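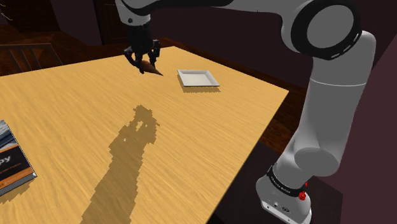
Range Loss in Small Electric Delivery Vans at Low Temperature

Student Project Report, Department of Vehicle Engineering, Gendton Technical College

3 min read

1. Background

The city of Gendton operates light electric vans on short urban routes. Drivers have reported that the range shown on the dashboard in winter is higher than the distance the vans can cover. The project team was asked to measure this difference on one model, the Jumalmont Kiss, and to recommend changes to route planning.

2. Method

One van was driven over a fixed 20-mile loop between January and March. The loop includes city streets, one hill and a short section of highway. Each run began at 6 a.m. with a full battery and a cargo load of 300 pounds. The team completed nine runs in all, three in each of the following conditions: cabin heater off, heater on low, and heater on high. Battery charge was recorded at the start and end of each run with a Jeteo data logger connected to the diagnostic port.

Tire pressure was checked before every run. One run in February was repeated after the logger lost power on the hill section - the incomplete data were discarded.

3. Results

Charge use was lowest with the heater off and highest with the heater on high. The dashboard estimate was closest to the measured result when the heater was off. With the heater on, the estimate was too high at the start of the loop and corrected itself only after the highway section.

4. Limitations

Only one van was tested, and outdoor temperature could not be controlled. Traffic on the highway section varied from run to run.

5. Recommendations

Vans should be preheated while still connected to the charger. Dispatchers should plan winter routes from logged charge use and should not rely on the dashboard estimate at departure. A second series of runs is proposed for September to provide a warm-weather comparison.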